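Sorting by arm at Irley

The returns shed at Irley handles whatever comes back from play centres, nurseries and soft-play halls on hire contracts. Crates arrive with toys, cloths, drink cans and wrappers all mixed together, and until January every crate was emptied by hand on to a bench. The hire firm, Quiroga, now has part of that work done by a robot arm running control software called Drillelum.

The shed takes in 4000 items on a full day. Of these, 1620 currently pass through the arm. The rest still go to the benches, either because they are too large for the gripper or because the contract requires a hygiene check by a person first.

The arm works from above. A camera image is taken, the software proposes a grasp point, and the two fingers go down vertically, close and lift. Hard, round objects are the easy end of the range. Cloth is slower, as a fold may look like a good edge and then slide out when the fingers close. Flat metal is worst. A lid lying level gives the fingers nothing to close on, and the usual method is to move its neighbours first and wait for it to tip.

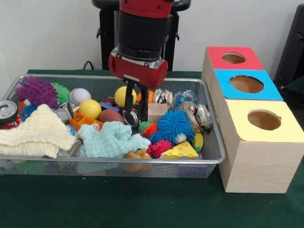 Who decides what happens when the arm cannot pick something up?

The operator on shift decides. After 2 failed attempts on the same object the software stops and passes the crate to a screen, where the operator can mark a new grasp point, skip the object or clear it by hand with the arm locked out.

That decision is most of the new job. Lorne Wong spent nine years on the benches and now watches the screen from six in the morning until two. He reports less strain in the shoulders and more in the eyes. "On the bench you could talk," he says. "With this you get four quiet minutes and then three stops in a row, and you can't tell which it will be."

Chinyere Bashir, who runs the shift rota, has changed it twice as a result. Screen duty was first set at a full shift. It is now limited to two hours, followed by bench work or packing. Stops are also logged by cause, and the log for the first month showed 611, the greater part of them involving fabric or crushed packaging.

No posts were cut when the arm was installed, though two bench workers who left in the spring were not replaced. Vernon Charbonneau, the union representative, regards that as a reduction by another route and has asked for the staffing figure to be written into the next agreement. Quiroga has so far offered a review after twelve months.

Pay is also unsettled. Operators receive the bench rate plus a small allowance, but the allowance is paid only for hours at the screen, so the two-hour limit that eased the eye strain also reduced the money. Bashir wants the allowance made flat for anyone trained. Training takes three days, most of it on lockout procedure and restarts - the grasp marking itself is learned in an afternoon.

A second arm is planned for the Jornivden site, where the crates carry fewer textiles.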